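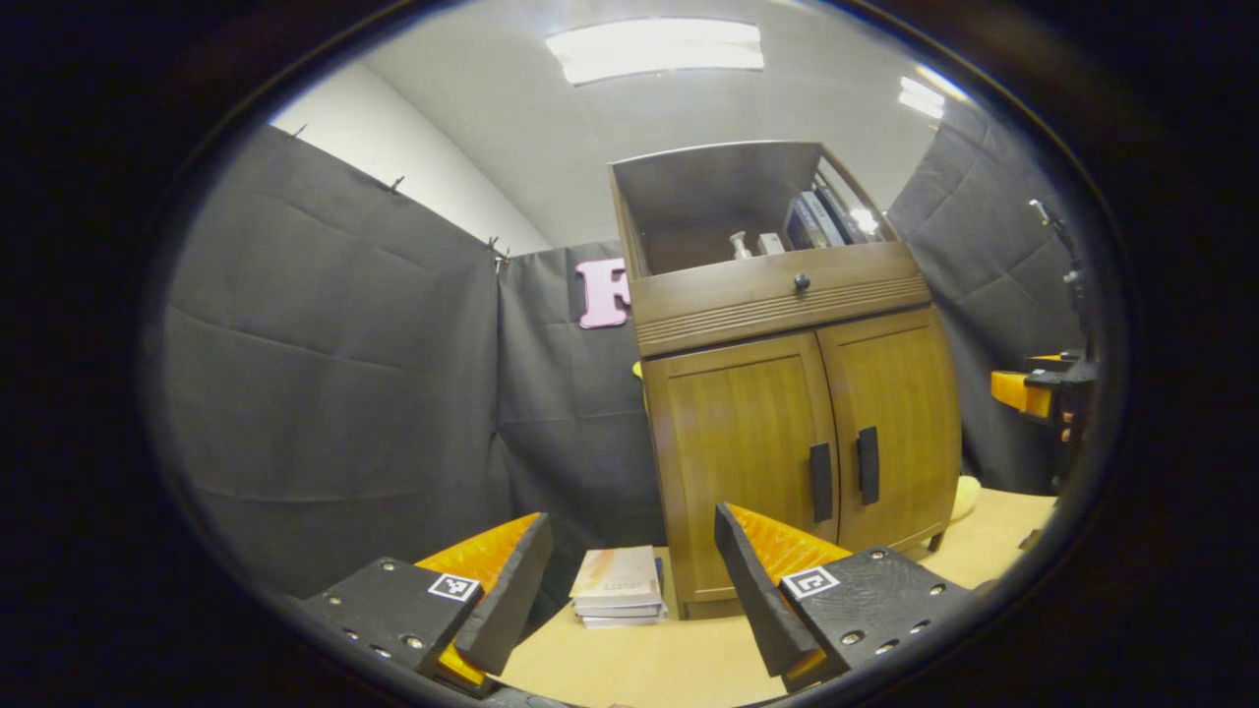 Tabletop cabinet

A tabletop cabinet is a small wooden cupboard that stands on another piece of furniture, chiefly so that both can be tidied at once. The usual arrangement is an open shelf above, a single drawer with a round knob in the middle, and a pair of hinged doors below. Grooved decoration on the drawer front is common and collects dust faithfully.

The open shelf takes whatever is in daily use — upright books, a small box, a spray bottle. Books tend to migrate to the right. In her handbook Small Cupboards, Eluned Maddocks allows up to 4 on a shelf, a limit her readers are not known to have observed.

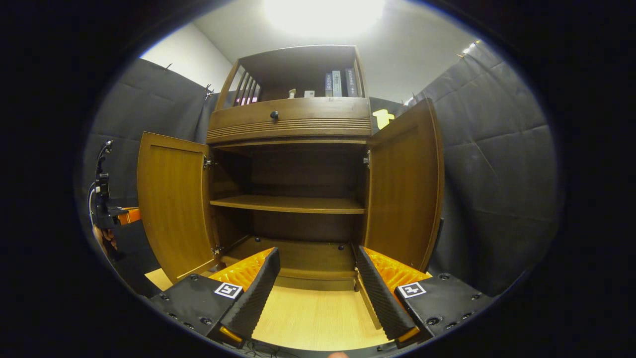
Lower compartment

Behind the doors is a single shelf at mid-height, dividing the space into two parts of equal inconvenience. Maddocks recommends emptying it every April. Hefin Bowen, in a reply longer than the handbook, held that a cupboard with doors need not be tidy at all, the doors being there for that purpose.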